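In Defense of the Slow Breakfast

My grandmother used to say that you could tell what kind of day a house was going to have by whether anybody sat down before noon. I thought that was an odd thing to say when I was a kid, mostly because I wanted to eat my toast on the porch steps and get going, but I've come around to her way of thinking (and she would be very pleased to hear it, and would probably say so more than once).

We have gotten awfully good at eating on the move. I've had whole winters of breakfasts in the car, with the crumbs to prove it, and I couldn't tell you a thing about a single one of them. Then last March my old neighbor Algirdas Rimkutė invited me over for eggs, and we stayed at his kitchen table for 2 hours, talking about his tomato seedlings and a bus route the town had just dropped, and I remember practically every word!

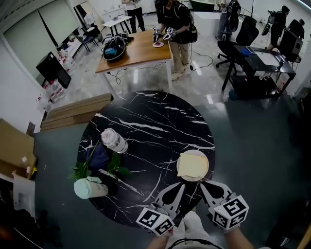

A slice of toast on a white plate, and a marble table to eat it at.

Now, I know what some of you will say. You have kids to get out the door, or a shift that starts before the sun is up, and a columnist with a coffee pot has no business lecturing you. Fair enough, and I wouldn't dream of it. I only mean that on the mornings when there's a little slack, we might spend it in a chair instead of on the phone. Even 9 minutes will do. Butter the toast all the way to the corners, ask whoever is across from you how they slept, and let them give you the long answer.

Algirdas still sets out a second cup every morning, in case somebody drops by. I've been trying to be that somebody a bit more often, and next time I'm bringing the jam.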